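Getting limescale off a stainless dish rack

Our water in Senine is hard enough to chew. A rack that was shiny in March has a white crust by September, and the usual response is to buy another one. You can clean it instead, with 96 cents' worth of vinegar and some patience you may have to borrow.

1. Empty the rack and knock off any crumbs. There will be crumbs. Rinse with hot water.

2. Mix 2 cups of white vinegar with 6 cups of warm water in a tub. Skip the fancy descaler from Pramevia, which smells like a swimming pool with a grudge.

3. Lay the lower basket in the tub for half an hour. If it won't fit, wrap the worst rods in paper towel soaked in the mix and try not to think about how it looks.

4. Scrub the joins with an old toothbrush. Go along the wire – never across it – and keep steel wool out of the whole business.

5. Rinse 3 times, then dry with a tea towel. Air drying puts the limescale straight back, and you'll have only yourself to blame.

Bowls go back upside down on the lower tier. 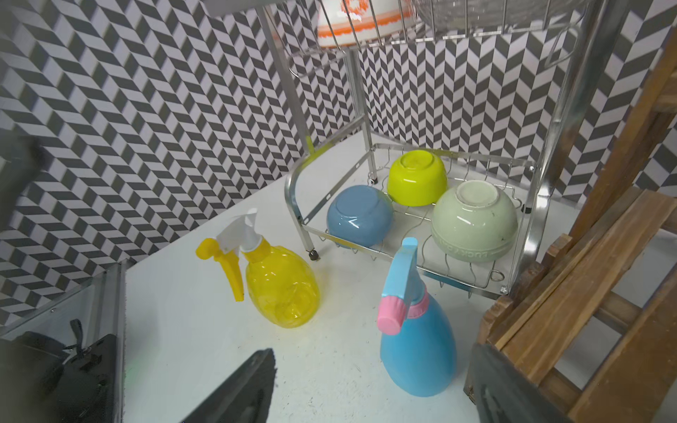
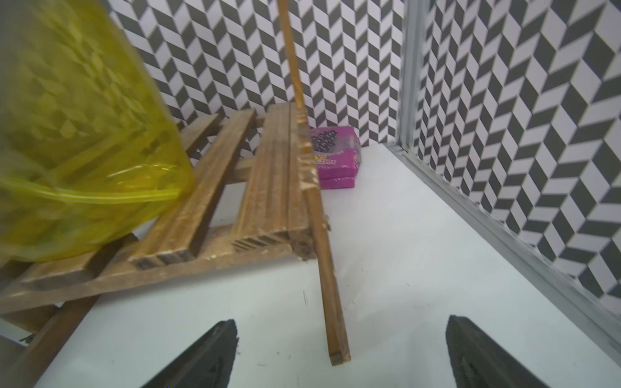
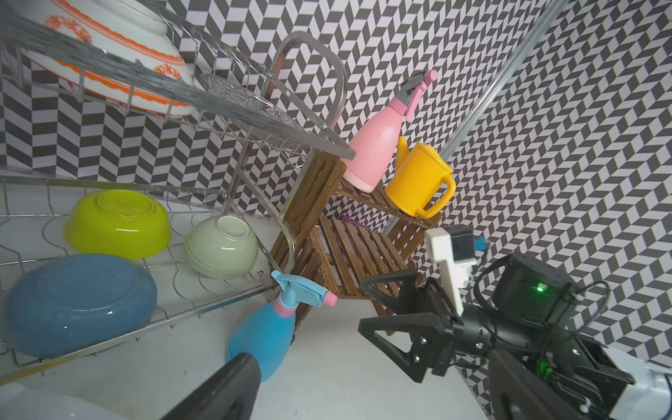 For rubber feet, use dish soap only, as vinegar can turn them gummy. Wipe the rack down before bed and you'll be descaling a lot less often, or so I keep telling my household.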